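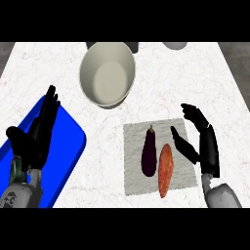
Section 4: Setting Up the Rimodier Kitchen Scale

Revised 9 Mar 2020 by Kanyarat Pongsiri

The box says "ready in seconds." Allow more time than that. The scale will switch on right away, but a scale that switches on and a scale that reads correctly are different things, and the quick-start card only covers the first.

Before you start

You need the battery from the accessory bag, a weight you trust, and a hard, level surface. The card suggests any 100 g item "from your pantry." Don't use a packet of food for this. The number printed on a packet is the weight of what's inside, and the wrapper adds to it. Use a proper 100 g test weight or borrow one.

Setting up

1. Slide off the battery cover and pull out the plastic tab. If the cover sticks, push it from the ribbed end.

2. Set the scale down and press each corner in turn. If it rocks, move it. The rubber feet are supposed to make up for an uneven counter. In our tests they did not.

3. Press ON with nothing on the plate. Wait for 0 to stop flickering before you touch anything.

4. Hold UNIT until "g" shows. Some scales arrive set to ounces, whatever the card says.

5. Place the test weight in the center of the plate. Write down the reading.

6. Take it off, wait for 0, and repeat with the weight near each corner.

CAUTION: Readings that change from corner to corner mean the scale is not level or the plate is not seated. Do not calibrate to hide this. Fix it first.

7. If all the readings agree but are wrong, hold CAL until the display blinks, put the test weight in the center, and leave it there until the blinking stops.

Weighing into a bowl

Put the empty bowl on the plate and press ZERO. Then add your ingredients. Pressing ZERO again between ingredients is fine, but the total does not come back by itself, so write it down if you care about it.

Note: The scale shuts off after 4 minutes and forgets the zero. The "smart memory" on the box refers to the unit setting only. Panya Noiphan in our service office gets more calls over this than anything else.

CAUTION: Do not leave heavy items on the plate when the scale is stored.

Error codes

Lo: Replace the battery. Cleaning the contacts rarely helps.

E109: Calibration failed. Repeat steps 2 through 7.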